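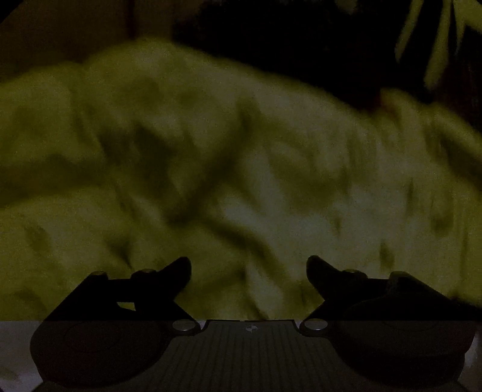 *O edredão por fazer, em casa de Rima Hamdan.*

Rima Hamdan faz camas há 28 anos e não faz a sua. Diz isto sem embaraço, no corredor, antes mesmo de me oferecer café. Trabalhou nos andares do hotel Grirnside, depois na lavandaria Kemeys, e hoje ensina outras pessoas a dobrar lençóis com elástico, matéria em que, garante, «há mais gente desistente do que no latim».

Recebe-me com os estores quase corridos. O quarto está numa penumbra esverdeada, e a roupa da cama tem relevo suficiente para um mapa militar.

— Ao domicílio não cobro, e também não trabalho — explica. — Um edredão amarrotado é um edredão que serviu para alguma coisa. No hotel puxávamos as pontas até parecer que ali nunca tinha dormido ninguém. Era esse o luxo, pelos vistos.

Pergunto-lhe se a incomoda que se veja. Encolhe os ombros. Quem a incomoda é Nizar Aoun, o vizinho de cima, que lhe emprestou um manual da Dranovwood com 481 páginas sobre arrumação doméstica. Chegou à terceira.

## O que fica em cima da cama

A conversa desliza para as nódoas, assunto em que Rima se anima visivelmente. Tem opiniões sobre o café (água fria, já), sobre o vinho (água fria, e menos vinho) e sobre as pessoas que esfregam em círculos, às quais não perdoa.

— O branco é uma cor para quem come à mesa — diz. — Eu pouso o copo nos lençóis. Sei perfeitamente o que estou a fazer, o que torna tudo mais grave.

Aquilo que parece mancha, acrescenta, às vezes é migalha, e convém sacudir antes de chorar. Nhyira Essien, sua antiga colega na Kemeys, passou uma manhã inteira de molho com uma fronha que só precisava de uma janela aberta.

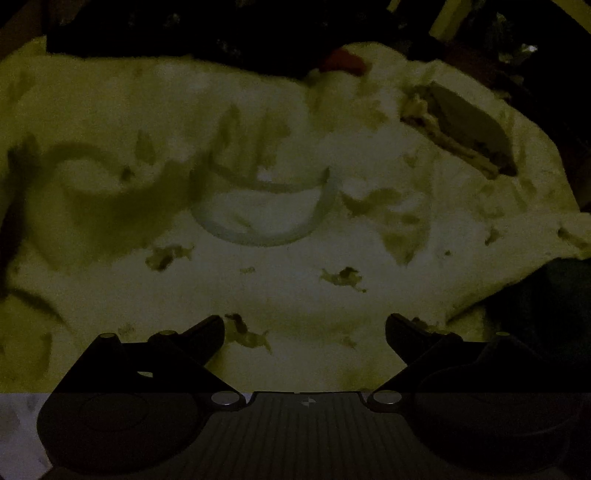 ## Puxar, sacudir, desistir

Peço-lhe uma lição e ela concede-ma, de pé, com a chávena na mão. Primeiro tira-se tudo o que não seja tecido. Depois agarra-se o edredão por duas pontas e sacode-se uma vez, com convicção.

— Duas vezes já é ginástica.

As pregas que sobrarem alisam-se do meio para fora, com o antebraço. As almofadas vêm no fim, e sem aquela pancada ao centro que Rima atribui, com desprezo, às revistas.

Em janeiro, a filha, Mireille Khasawneh, ofereceu-lhe uma colcha pesada, daquelas que disfarçam tudo. Continua no armário. — É bonita de mais para mentir por mim — diz a mãe.

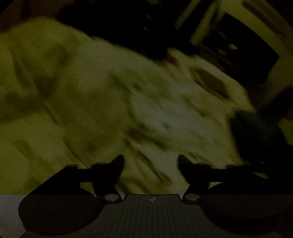 ## Antes de sair

À porta, volto à pergunta do início: para que serve, então, saber fazer uma cama? Rima pensa um pouco, coisa que não fizera com nenhuma das outras.

— Para as visitas. O senhor avisou com pouca antecedência.

Tinha avisado na semana anterior. Ela promete que da próxima vez haverá, pelo menos, lençol esticado, e pede-me que devolva o manual ao Nizar, de caminho. Subi as escadas com ele debaixo do braço.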